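Wamville workshop trials Cutamard gripper kit on everyday clutter
Jan 31, 2024

A shared workshop in Wamville has started taking bookings for sessions with the Cutamard, a two-fingered gripper kit with a small camera mounted close to the fingers, and the first people through the door have been having a ball with it.

The kit is hired out in blocks of 40 minutes. You get the arm, the gripper, a laptop with the software loaded and a bench to work at. Bring your own objects, the odder the better!

Elsa Solheim, who runs the bookings, said the wrist view was what won her over. "On our old setup the camera was up on a pole and the arm kept getting in its own way," she said. "With this one you look straight down past the fingertips and you can line up on something small without guessing."

Her favourite test pieces are the ordinary ones: clocks, pouches, mugs, anything with a curve or a soft side. A flat tin is easy, she said, and a round casing takes a good deal more practice.

It has its rough spots. The manual runs to 33 pages and the section on calibration could use a rewrite, and the cable is a touch short for the deeper benches. Spare fingertips come in packs of 5.

Sessions continue until September, with a second kit on order. Beginners are welcome and no coding is needed for the first booking.

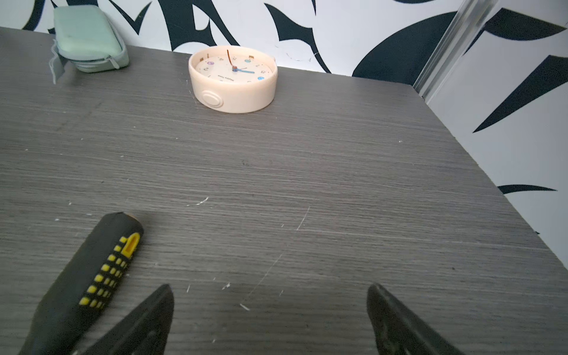 Thanakorn Chuensuk wrote in to ask whether the longer cable can be ordered separately, as his bench at home is the deep kind and he would sooner not shift the whole arm forward.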